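Llevo 13 meses viviendo en Utavberg y todavía hago la compra como si estuviera de visita. Entro en la tienda, miro los precios, los convierto en mi cabeza a la moneda de mi país y salgo con menos cosas de las que necesitaba. Mi profesora de español me aconsejó escribir sobre temas cotidianos, así que hoy escribo sobre el dinero, y más exactamente sobre mi costumbre de no gastarlo.

Yo crecí en Merkisdale, un pueblo donde todo se guardaba. Mi madre lavaba las bolsas de plástico y las colgaba en la cuerda, al lado de las camisas. Los botones vivían en una lata, las velas cortas en otra. Cuando una sábana se rompía por el medio, se cortaba en dos y se cosía al revés, con los bordes buenos en el centro. Dormir encima de aquella costura era bastante incómodo, pero no recuerdo que alguien protestara.

De ella aprendí a tocar una tela antes de preguntar el precio. Todavía lo hago, también en las tiendas donde no está bien visto.
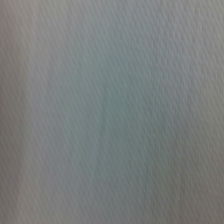 ## Lo barato que sale caro

Este proverbio existe en mi lengua casi igual, y me alegró mucho encontrarlo en español. Sin embargo, he tardado años en obedecerlo. El invierno pasado compré unas botas en Flola, que es una cadena de aquí, porque estaban a mitad de precio. Duraron 8 semanas. La suela se abrió delante de la estación, un martes de lluvia, y tuve que ir al trabajo con un pie mojado. Después compré otras iguales (esto me da vergüenza escribirlo), porque seguían rebajadas.

Con el segundo par hice la cuenta que tenía que haber hecho con el primero. Si sumaba los dos precios, llegaba casi al de las botas buenas que había visto en el escaparate del zapatero. Él las habría podido reparar. Las mías las miró con educación y me las devolvió.

Ahora intento seguir una regla: si una cosa la voy a usar cada día, espero y ahorro para la que me gusta de verdad. Con la cocina es más fácil que con la ropa. Tengo pocas cosas, casi todas de segunda mano, y las friego en cuanto termino de comer, que es una manía heredada también de Merkisdale.

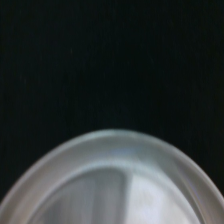 Lo difícil es la espera. Cuando uno ha crecido guardando, gastar mucho de una vez le parece casi un pecado, aunque gastar poco muchas veces le resulte inocente. Yo puedo comprar café en la calle cada mañana sin sufrir, y luego paso dos meses dudando delante de un abrigo.

El abrigo existe, por cierto. Es de la marca Han, azul oscuro, y cuesta 4.000 coronas. He ido a probármelo 2 veces y la vendedora ya me saluda. He preguntado si lo rebajan en enero y me ha contestado que quizás – pero que de mi talla queda solamente uno.

Mi madre, por teléfono, me ha preguntado si el viejo tiene agujeros. No los tiene. Tiene el forro descosido y le falta un botón, y ella dice que en la lata hay uno parecido y que me lo manda por correo.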